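Chapter 7
Folding, Sorting, and the Basket in the Corner

I put off writing this chapter for most of January, and the reason was sitting on my own floor in a heap. I had 18 shirts and a great many socks in there, and I kept stepping over them on my way to the desk to write to you about laundry!

So let's start with the heap. When I taught the evening course at Skelholm, I asked every new group to bring in one load, clean and unfolded, and dump it on the table. People hated this. Then they'd start picking through it, and within a few minutes they were sorting by size or color or whose it was — all without a word from me.

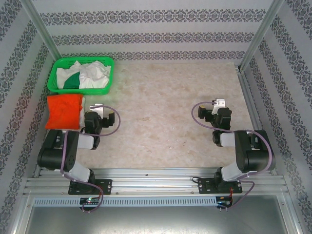 A basket is a holding place, and cloth that goes in bunched up comes out creased. I like a mesh one with some holes in it (plastic is fine, bright colors are fine), pushed back into a corner so the front of the table stays free for folding. Whites can share it with a darker piece or two once everything is clean. Anything I've folded goes flat beside the basket, never back on top.

We'll begin with small squares of cloth, then move on to towels, and leave fitted sheets for Section 7.4, when you'll be in a better mood. Get a load ready before you turn the page. Mine's still on the floor.

Related chapters
Chapter 6: Drying Indoors
Chapter 8: Shelves and Drawers
Appendix B: The Schwaiger Fold, p. 102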